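Two-arm serving cell back at work after cable refit

The two-arm serving cell at Trendine's Jelex workshop is running full shifts again after a refit that replaced the cabling on both arms and put the right-hand gripper back into line.

The cell practises laying out and serving a small meal. It had been stopping without warning since early September, usually when the right arm reached across the table with its tongs. Technicians first suspected the motor at the shoulder and swapped it, but the stops carried on.

Amber Lightfoot, who looks after the cell, traced the fault to a cable that had been tied too tightly at the wrist. Each time the arm stretched out, the connector was pulled a little further from its socket.

"We'd dressed the cables close to the links to keep them tidy," she said. "There was no slack left at full reach. Now they run in a wide loop and we leave them alone."

The new purple cables were supplied by Engelbrecht and fitted over 13 days, with the cell shut down for seven of them. The workshop log shows 292 stops in the month before the work. Most cleared with a restart, but 70 needed someone to open the control software and set the arm's home position again.

Lightfoot also changed the morning routine. Before the first run, both arms are moved by hand through their full reach with the power off, and the connectors are pressed home. The grippers are then closed on a gauge block and the reading is written on a sheet by the door. If the right gripper is out, it is reset before the tongs go in, as a small error there is much larger at the tips.

The table is now set from the same plan at the start of every run, with the placemat in the middle, the cutlery to the left of the plate and the tray behind. The plan was drawn up after operators on different shifts were found to be placing the mat by eye.

Wiring under the front rail was left as it was. Trendine plans to box it in when the cell is next shut down, and will fit the same cable loops to its second cell, known as Nulleo, before it goes into use.

Staff can report faults to Lightfoot at the workshop until 5pm.
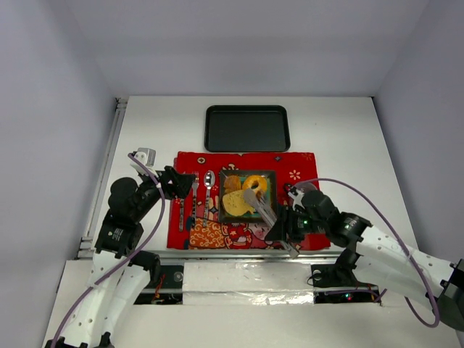
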